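Lecture 10: Appearance randomization in simulated bimanual tasks
Course notes, Z. Lü

3. Visual randomization

The Zovbridge setup trains one policy on rendered rooms only. Wall, floor and furniture materials are redrawn at every reset — color and texture vary, joint limits do not. Camera roll is sampled separately, up to 30 degrees. Cabinet geometry stays fixed within a batch.
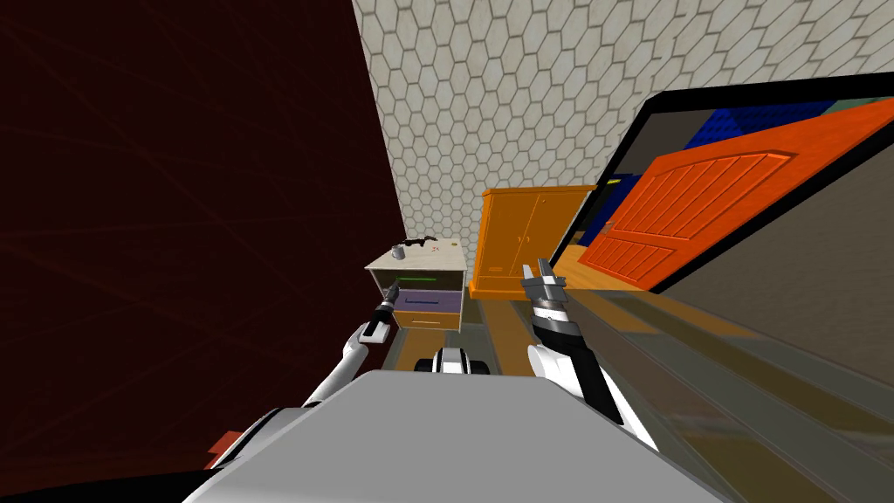
4. Effect on drawer reaching

Hirvonen compared two policies over 451 resets each. The one trained without roll lost most of its accuracy on tilted views. Mirrors remained a source of error for both: reflected door panels were sometimes scored as graspable fronts.

Reading for next week: Jotitz report, section 29. Bring your own reset logs.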